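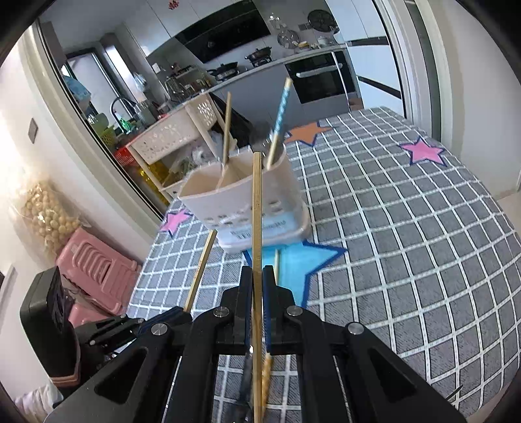 Asness Cricket Ground Improvement Project
Progress report to the Salminen Fund
2023-11-08

1. Status

The project remains within its approved scope. Work on the main square is finished for the year. Outfield drainage is under way and the practice nets have not been started. One change to the payment schedule is requested in section 5.

2. Main square

The two end pitches on the Dernitz side were stripped, leveled and rebuilt with clay loam from the supplier named in the application. Both were seeded in the same week. Germination was even on the first and patchy on the second, where the seed was washed toward the bowling crease by heavy rain. That strip has been overseeded and covered with germination sheets.

Neither pitch will be used for league matches at the start of next season. They will be rolled in spring and tested for bounce and pace before being released, first for junior games and then for senior ones. The fixture list has been drawn up on that basis, with all early matches on the older pitches in the center of the square.

3. Outfield drainage

The contractor, Gonari, has laid 90 meters of perforated pipe along the lower boundary, from the sightscreen to the scorebox. The trenches have been backfilled with gravel and topped with sandy soil. The connection to the ditch is outstanding. The land on the other side of the fence belongs to the town of Dernitz, and written consent for the outfall arrived later than planned.

Last season 11 matches were abandoned or moved because of standing water at that end. The same count will be kept next season and included in the final report.

4. Practice nets

The base was to be dug in November. Gonari has asked to move this to the spring, as the access track will not carry a loaded truck in its present condition. The steel frames and netting have been delivered and are stored under the pavilion. The surface has been ordered but not paid for.

5. Budget

Spending on the square matches the approved figure. Drainage is slightly over, due to extra gravel at the low corner, and the difference has been met from club funds. No additional grant is requested.

We ask that the payment for the nets be moved to the next funding period. Invoices for sections 2 and 3 are attached, together with the consent letter for the outfall.

6. Next steps

Connect the outfall and reinstate the boundary edge.
Remove the sheets from the second pitch once the grass is established.
Agree a start date for the net base with Gonari.
Send the revised schedule to the Fund for approval.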